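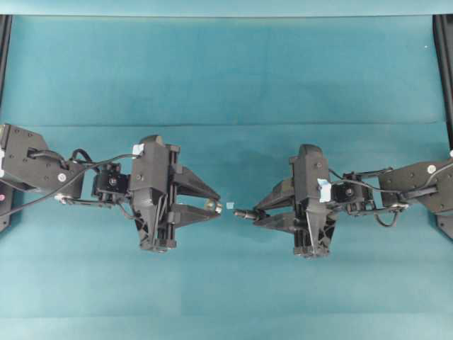
A small part is easy to lose and slow to find, and the surface under it matters more than most beginners expect. Before any tool is picked up, look at the bench top and ask whether the part will show against it. White on white is the usual mistake, followed by black on dark grey. A tiny white square on a plain teal ground can be picked out straight away, even with black tools close on either side of it. The same square on a sheet of printer paper could take you several minutes and a torch.

Search this site Search

Unit 4: Surfaces for small work
Menport, Siddiqui Building, Bench Room

1. Colour

Pick a mid-tone that none of your parts share. Teal, mid-blue and a dull green all do well with white, black, brass and bare steel. Avoid red if you will be at it for a long time. Patterned cloth is no good at all, and that includes checks and woodgrain vinyl. A slight mottle in the colour does no harm as long as it is softer than the outline of the part.

2. Texture

A hard, glossy top lets small pieces skate. A loose weave catches corners and lets pieces drop in between the threads. What you want is a close, flat cloth or a matt mat with some grip. The Tronholm mat in the stores cupboard is the one we use in class. It measures 46 cm by 103 cm and covers one bench place with a little left over at the front. Please roll it – do not fold it.

3. Creases and seams

Any line running across the cloth will stop a rolling part and hide a thin one. Keep the working area to one side of it. If the crease is shallow, turn the cloth over and weight it overnight. If it is a seam, lay the cloth so that the seam falls behind the work, well back from where you set things down.

4. Setting down

Put one part out at a time and leave clear ground all round it. Square parts should go down flat and in line with the front of the bench. It makes the gap on either side easier to judge. Do not slide a part to straighten it if you can lift it. Small flat pieces mark the cloth when dragged and the cloth marks them too.

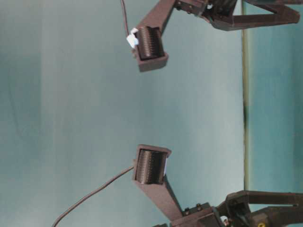

One of the November group wrote on the feedback sheet that all this was too much fuss for parts costing pennies, and that a shallow tray with a rim would catch everything anyway. Trays are fine for storage. For working, the rim gets in the way of anything coming in low from the side, and parts gather in the corners where they are hardest to grip. Try both during the practical and note which you prefer.

5. Practical (40 minutes)

Each pair takes a bag of mixed squares from the Dumaven box. The box holds 400, so there are plenty to go round.

- Set one white square on white paper. Step back, look away, then find it.
- Repeat on teal cloth, then on the black rubber mat.
- Move the lamp to the left and do all three again.
- Write down which pairing gave the clearest edge and which gave the worst shadow.

Keep your notes for Unit 5, where we go on to lighting. Return the squares to the bag before the cloth is rolled up.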